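### 4.3 Fitting the Korneo drawer damper

The damper slows the last part of drawer travel. One unit is needed for each drawer. Drawers wider than 11 inches between the runners take the long bracket (part B); all others take part A.

**Caution:** Empty the drawer before removal. Keep fingers clear of the runner track while the spring is loaded.

1. Pull the drawer out to its stop. Press both release tabs and lift the drawer off the runners.
2. Wipe the inside of the left runner with a dry cloth. Do not use oil or silicone spray.
3. Place the bracket against the cabinet side with the arrow facing the back wall. The lower edge must sit flush on the runner.
4. Fix the bracket with the 2 short screws supplied. Tighten by hand only. Power drivers strip the sockets.
5. Push the damper body into the bracket until it clicks.
6. Set the catch pin under the drawer, using the front hole for part A and the rear hole for part B.
7. Refit the drawer and close it slowly to load the spring.

**Note:** The first few closings may feel stiff. If the drawer stops short of the cabinet face, go back to step 6 and check the pin position.

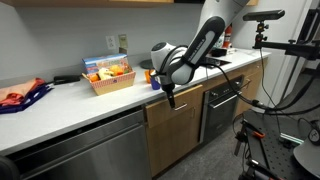
*Fig. 4-2. White countertop with drawer below; folded cloths at the far left end.*

8. Turn the adjuster one notch at a time. Clockwise gives a slower close.

The damper is rated for 3,000 closings at full load. Replace it if the drawer bounces back or the body leaks. Do not open the body. For replacement brackets, see Section 7.

Rev. May 25, 2023. Checked: L. Meireles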